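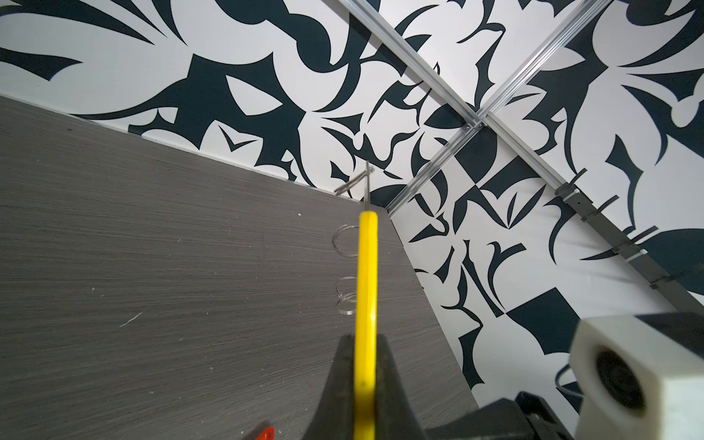 23 May 2019, bench 2, Senby arm

Gripper faulted again on the yellow-handled tool. Third time this week, all the same code, 304, all on the lift. Edem hit the stop before the shaft got to the wall. No damage I can find, scratch on the tabletop is old.

What we know so far:
Grip closes fine, controller says object held. Then handle starts to roll in the fingers, force reading drops, arm keeps going for 300 ms before the fault trips. That is way too long. Naltard manual says it should be instant but their default filter is set to 26 and whoever did the July update never changed it back.

Handle is glossy, that can't help. Tried wiping it down with alcohol – one good lift, then slip again. Finger pads look ok to me but Theophilus thinks they're glazed. He's probably right, they are the Owusu pads from the first batch.

Wire coil is a seperate worry. It sits to the left of and partly behind the handle and if the tool rolls left the shaft could hook a loop and drag the lot. Keep the coil well clear until this is fixed. Cable by the white housing needs a tie too, it loops out further than I like.

Done today:
– filter down to 2, fault now trips sooner but got one false trip with nothing wrong
– speed halved on the lift
– log saved to the Virbridge folder, under gripper_slip

Not done: new pads, payload check. Forgot to zero the force sensor before the first run so ignore run 1 in the log.

Edem Eshun has the key for the pads cabinet. No unattended runs on this arm untill the pads are changed, and one hand on the stop at all times. Theophilus to rerun with a rubber sleeve on the handle, see if the roll goes away.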